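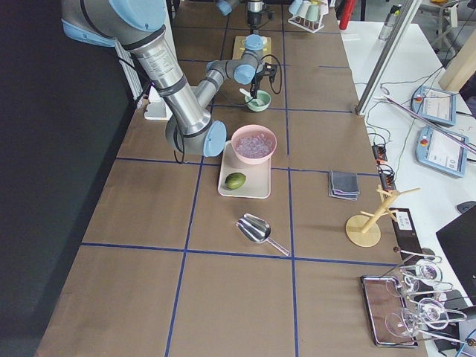
Figure 7.1 The shared table, with the first arm's gripper over the mint-green bowl and the second arm at the far end.

Chapter 7
Two Arms, One Table: Learning Long Tasks from Demonstration

Anyone who has cooked in a small kitchen with another person already knows most of what this chapter has to say. You reach for the spoon and there is an elbow in the way. You wait, or you go around, or you say "behind you" and hope for the best. Somewhere in the middle of all that a lemon gets sliced and a drink gets made, and afterward it is surprisingly hard to write down who did what, and when, and what each of you was looking at while you did it.

In Chapter 6 we had one arm, one object and one motion, and we were able to treat a demonstration as a single curve through space with a beginning and an end. I hope you enjoyed that, because it was the last time things will be so simple! From here on we have two arms that share a table, and tasks made of many small steps, some of which have to come in order (a glass has to be upright before anything goes into it) and some of which really don't care. The method we will build up over the next sections goes by the name Kota, after the town where Ritu Pandey wrote the first version of it one June, and it is the running example for the whole of Part 3.

The basic idea takes only a few sentences to state, though it will take us the rest of the chapter to make it work. We record a person guiding the arms through the complete task. We then cut each recording into short pieces, wherever a gripper opens or closes or comes to rest. Each piece is stored together with the part of the table it happened in, and a learned model picks the next piece by looking at the table as it stands now. When the model is unsure, the arm waits. That last rule sounds almost too plain to mention, and yet Section 7.5 is given over to it entirely, so please don't skip it.

7.1 Why the table has a grid

Let us begin with the paper and the tape, which students always ask about. The work surface is covered in brown paper and marked off with blue tape into large rectangles, and it would be easy to suppose the arms read the lines. They do not. The grid is for us, the people. Before each recording, the person setting up draws a card that says which cell each object goes in, and the tape makes it possible to follow that card without a ruler. A bowl may sit anywhere inside its cell, and at any angle, so the layouts vary a good deal from one recording to the next while still being easy to write down and to repeat.

When Sunita Rajput joined the project she tried doing without the cards and simply asked everyone to "mix things up a bit." She went back through 177 recordings made that way and found the same few arrangements over and over, with the tray on one side and the cups on the other, just as most of us would lay out our own counters at home. People are creatures of habit, bless them. A model trained on those recordings did nicely until the tray moved over by a cell, and then it reached politely for the place where the tray used to be.

7.2 Choosing the objects

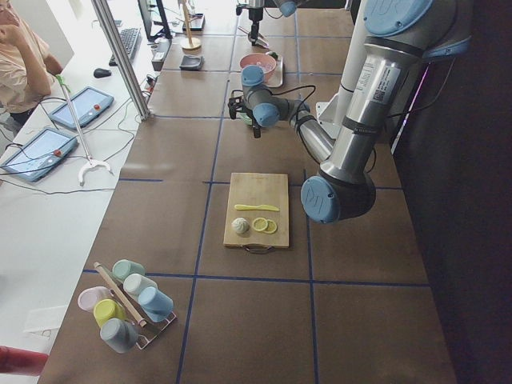

A good set of objects for this kind of study should ask different things of the hand. A cup hung on a peg has to be lifted clear before it can travel anywhere, so the direction of the first small motion matters a great deal. A slice of lemon lies nearly flat and gives the fingers very little to hold. A bowl can be moved by its rim, but tilt it too far and you will be chasing ice across the paper. By putting such things together in one task we find out quickly whether the pieces we cut from our recordings are general, or whether they have only learned the one cup.

The Kota set was split into 2 groups for this reason. Objects in the first group appear in the training recordings; those in the second are held back and brought out only for testing. The full collection comes to 500 recordings, and we will use the same division in every table in this chapter, so that you can compare results from one section to another without having to hunt through the footnotes.

One practical word before we go on. If you are planning a collection of your own, write the object list first and the task second. I did it the other way around for years, and I always ended up with a task that looked splendid on paper and used one kind of grasp from start to finish.

7.3 Cutting a recording into pieces

Suppose we have a single recording in which one arm brings a bowl to the middle of the table and the other fetches a spoon. Each arm gives us its own stream of joint angles and its own record of the gripper opening and closing. Our first job is to find the cut points in each stream separately. Our second, which is harder, is to decide which cuts in one stream depend on cuts in the other. We will take the first job now, using the gripper signal alone, and work through it slowly by hand before handing any of it over to the computer.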